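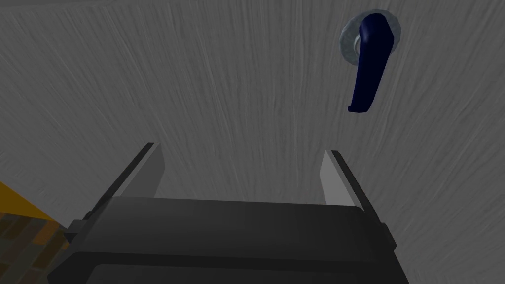
December, notebook, sim bench. Started 14:10, with Hanyu Tan on the second terminal.

Going through the Woltadora house rules for simulated manipulation runs before Qianru merges them. My notes as I go.

Rule 1, fixed seeds. Fine. Seed 3934 stays the reference for door tasks. Any other seed goes in the log by hand.

Rule 2, gripper fully open before an approach to a handle. Keep it. The wording should say "open and holding nothing", as Yichen read it as a width command only.

Rule 3, episode limit 2000 steps. Shengli wants it lower for levers. I would leave it until we have a full set with both arms. No early stopping by hand – if a run is bad it gets marked bad and stays in.
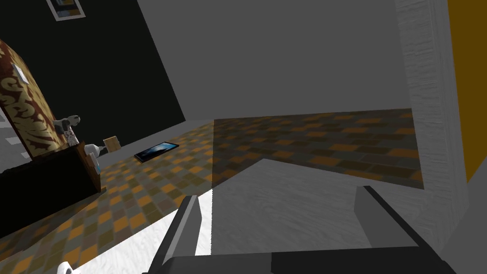 Rule 4, clearance over ledges and shelves. The draft gives 40 mm for the palm but says nothing on the fingers. With the jaws spread they are the lowest part, so the figure has to be measured from the fingertips. Rewrote the line and sent it to Jiahui.

Rule 5, room layouts. Random textures allowed on walls and floors, small loose items to stay in. Hanyu had been deleting them to speed up loading. Agreed to stop, and layout 113 to be restored from the Stadley copy.

Still open: who signs off a change to the limits. Draft says "the team". Needs a name – Qianru to decide.

16:35, stopped at rule 6.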